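Nilurton Ground Station Software
Section 4: Setting Up Pass Tracking

Read this section before you connect the antenna controller for the first time. You need an account with operator rights.

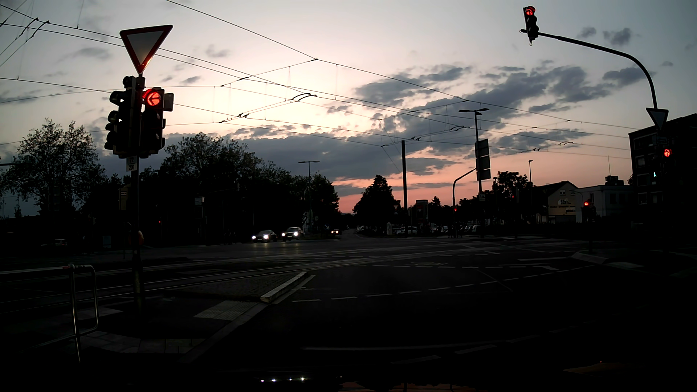

4.1 Entering the station location

1. Start Nilurton and open Station > Location.
2. Type the latitude and longitude in decimal degrees. West and south are negative.
3. Type the antenna height above sea level in meters. The Hivmont station, used for the sample files, is at 183.
4. Click Save. The station name appears in the title bar.

Note: Do not copy the position from a phone. Use the survey sheet for the mount or a receiver that has been left running for at least an hour.

4.2 Loading orbital elements

1. Open Orbits > Import.
2. Select the element file. Plain text files with two or three lines per satellite are accepted.
3. Check the count at the bottom of the window. The sample file holds 1,076 objects.
4. Mark the satellites you want to follow and click Keep Marked.
5. Set Update Interval to 2 days or less for anything in low orbit.

Old elements give late or early rise times. If the Age column turns yellow, import a new file before the next pass.

Files saved before 28 February 2019 use the older catalog layout. Convert them with Tools > Convert first.

4.3 Connecting the Keane rotator

1. Switch off power to the rotator.
2. Plug the control cable into the port marked AZ/EL and tighten both screws.
3. Switch the power back on and wait for the steady green light.
4. In Nilurton, open Devices > Rotator and choose Keane from the list.
5. Click Home. The antenna turns to north and lowers to the horizon.

Caution: Keep people and ladders clear of the mount during step 5. The rotator starts without a warning sound.

If the antenna stops short of north, open the Offset tab and enter the difference in degrees. Then click Home again.

4.4 Running a test pass

1. Open Passes and sort by Max Elevation.
2. Pick a pass that peaks over 26 degrees. Lower passes may be blocked by trees or buildings.
3. Click Arm. The antenna moves to the rise point before the pass begins.
4. Watch the Signal panel. The trace should climb as the satellite rises and drop off at the end.
5. When the pass is over, click Park.

Note: Skelalari receivers must be set to external Doppler control. With internal control left on, the correction is applied twice and the signal drifts out of the passband.

Results are saved in the Logs folder under the satellite name. To change the folder, see Section 6.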